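Home | Files | Notes | Comments

# Verstead baby clothes folding notes

Posted in March by the Fuswood laundry table

I started this README as a list of folder names and it got away from me, so pour a coffee. The set covers baby clothes laid out and folded on a table: 1,959 folds in all, and the first 1,000 are nothing but sleepers (the footed kind, with legs that never want to lie where you put them!). I love these little things, but they're much fussier than a T-shirt.

My usual order is face up, neck away from me, smooth the body, then one sleeve in, then the other, then the legs up toward the chest.
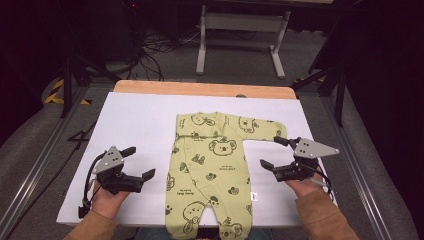 Sleeves first matters to me. If I start with the legs I end up with a fat lump at the bottom and two arms sticking out like a scarecrow, and then the whole stack leans. I did 10 that way on a Saturday and redid every one of them.

Prints get their own line in `items.csv`, under `pattern`. I kept the words plain: koala, stripe, dots, plain. The koala one is my favorite – pale green, with hearts mixed in between the faces – and a busy print like that hides wrinkles, so go easy when you're grading how smooth a fold came out.
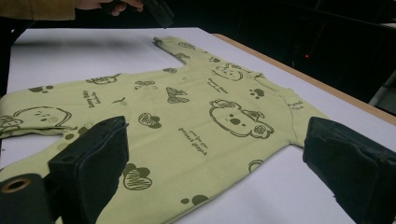 Grades run from 1 to 5. A 5 means both sleeves tucked, the feet inside the bundle, and it stays shut when you pick it up. A 3 is what my own dresser looks like most weeks. Torn or stained pieces went in a folder called `alent`, after the bin we toss them in, and you can skip it.

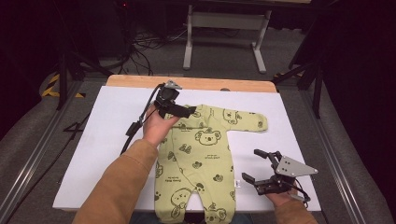 Ratanaporn: I'd fold the legs before the second sleeve. The cuff holds the feet down and you don't need to press so hard.

I tried it on the smallest sizes and yes, much neater (thank you!). Those are marked `legs_early` in the notes column. The bigger sizes still use my old order.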